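Replace the tooth, not the comb

The steel comb is the part of a music box that makes the sound, and it is the part most often thrown away. I repair these movements for a living and I think the trade has got into a bad habit with them. A comb with one broken tooth is now routinely treated as a broken comb. It goes in the bin and a new one is fitted.

The arithmetic behind this is easy to follow. A small modern comb is cheap, it arrives ready tuned and it fits on two screws. Cutting a slot for one tooth, soldering in a blank, filing it to shape and tuning it takes most of an afternoon, and the customer may not hear the difference. On a movement made last year for a souvenir shop I would fit the new comb myself.

My quarrel is with the same practice applied to older work. Bistholm combs were tuned by hand, and the tuner adjusted each tooth against its neighbours. The lower teeth carry lead weights underneath, and the amount of lead varies from one comb to the next, even within a single batch. A replacement comb plays the right notes, but the balance between bass and treble has changed, and the instrument is no longer the one that left the workshop. The case, the lid and the tune sheet may all be original, but the sound is new.

The Kinudlow repair ledger is useful here. It covers 2,430 movements and lists the fault found in each one. By my reading, the largest group of damaged combs had lost a single tooth, usually near the treble end. Very few had lost more than four. These are repairable by any competent person with a fine saw and patience. The ledger also gives the remedy, and in the later pages the remedy is nearly always the same two words: comb replaced.
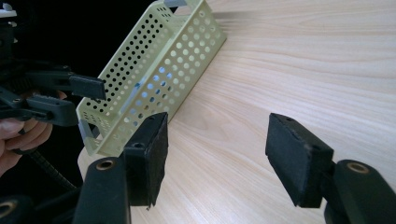

A reader has written to object that a soldered tooth is itself an alteration, that heat spreads into the steel on either side of it, and that a badly fitted tooth can do more harm to a comb than leaving the gap. She adds that she would sooner hear a missing note than a dull one.

I accept the point about heat. It is a matter of method, and the method is known: low-melting solder, a clamp on each side to draw the heat away, and no flame near the tips. A comb spoiled by poor soldering is an argument for better soldering. Leaving the gap is also a respectable choice, and I have left several. What the objection does not support is discarding the remaining teeth, which is what happens when the comb is replaced.

There is a further problem with replacement, and it concerns the dampers. On a Karagiannis movement the dampers are fine curled wires set under the tooth tips, each bent to suit the tooth above it. Fit a new comb and every one of them has to be set again. In practice many are not, and the box squeals. The owner then concludes that old music boxes squeal. I have had boxes brought in with that complaint where the cylinder was in good order and the only fault was the work done on it by the previous repairer.

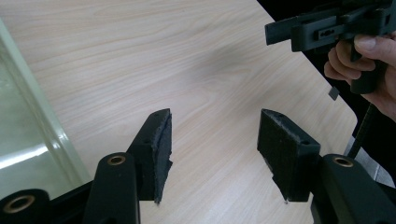
Judging a repaired comb by ear needs more care than it usually gets. A bare movement held in the hand is almost silent, and small differences between teeth disappear. The same movement placed in its own case is louder, but the case has preferences and flatters some notes. I test in both, and a third time on a hard surface. A wooden tabletop such as this one, with a rounded corner and a fine grain, is the kind of thing I mean, though a table has resonances too and the movement should be tried in more than one spot. If the new tooth stands out in one place only, leave it alone. If it stands out everywhere, it needs filing.

I would like to see two changes. The first is in the quotation. A repairer should state the price of a single tooth beside the price of a comb and let the owner decide. At present most owners are offered one figure and do not know that another exists. The Vasdale price list has shown both for years, and the extra line takes up very little paper.

The second is that a removed comb should go back to the owner. It weighs next to nothing and can be taped inside the base of the case in a paper envelope. Combs of 20 teeth or 200 can be kept in this way, given a large enough envelope. A later repairer can then measure the old teeth, weigh the leads and put the original back if the owner wishes. I have refitted three such combs. In each case the original screws had been kept as well, and they still fitted.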